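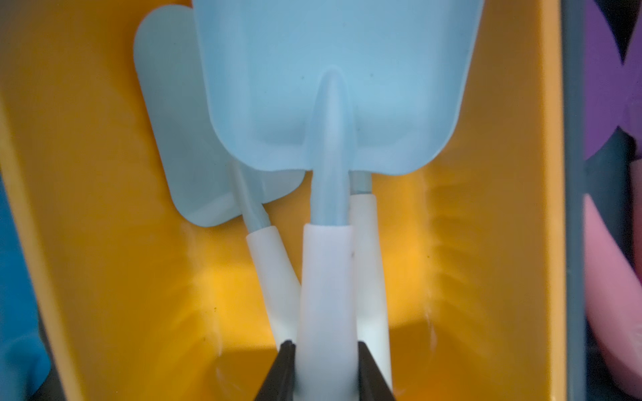

Blue tools, yellow bin. Handles all together for once.

So February is when I do the toy shed. Every year I say I'll do it in the fall and every year it's February, freezing, me in two sweaters with a mug going cold on the windowsill.

Quick one today, I have to get the kids at 2 and the hallway is still full of stuff.

The garden toys are the worst. They go everywhere. Sandbox, tub, under the car seat, once in the bread drawer. I used to have a nice crate for them with a lid and the lid was the problem – no kid is ever going to lift a lid to put something away. So now it's the yellow bin. Open top, tools stood on end, done. They're light blue with white handles so they show up great against the yellow, and my youngest can spot the big trowel from accross the yard.

My neighbor Abelardo says stand them blade down like real tools. I tried it. All the sand falls to the bottom and sits there until June. Blades up, sand still gets in but at least you can grab the shovel end and shake it. He's not convinced. He has a very clean garage.

What I still need to sort:

the watering can (leaks, they love it, staying)
31 plastic flower pots, why
the buckets with no handles
whatever is in the bag from Grandma

I wiped the bin down first with dish soap and an old sock. Good enough. If you have the kind of marks that don't come off, leave it in the sun for a day and try again, that worked on the sled.

Pots are going to Wálter at the daycare if he'll have them. He said maybe ten. We'll see, I'm bringing all of them in one bag and driving off fast.

More later this week if I find teh floor.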